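Teaching a Planner Some Manners

I've spent most of January inside Mabula, the motion planner from a small outfit called Skaten, and I've got opinions. Strong ones!

The pitch is simple. You write down what you want done in short, plain steps, and Mabula works out how the arm should get there without whacking anything. It runs on top of Drunau, a free simulator, so I could break things all day long and never sweep up glass (my kitchen floor says thanks).

My favorite test is the wine bottle. It has a nice long neck with a cork on top, and it stands on a little gray cabinet whose drawer is hanging wide open. The fingers have to come down around that neck, and the planner needs to know about the drawer too, and the knife block over on the other side of the table. I ran this one 138 times with different settings, mostly because I kept fiddling with the approach height.
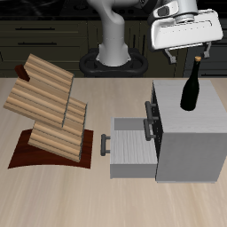 Where it gets slow

Planning a grasp takes roughly 400 milliseconds on my aging desktop, and that's fine. Replanning is the sore spot. Move the bottle a hair and Mabula throws out the whole path and starts over, even when the first half was still perfectly good. Skaten tells me version 2 will keep the good part, and I can't wait.

The logs need love as well. One failed run gave me 1,293 lines, and the useful one ("goal in collision") was buried near the middle. I ended up piping everything through Bunine, a log viewer that colors errors by joint, and my evenings got a lot shorter.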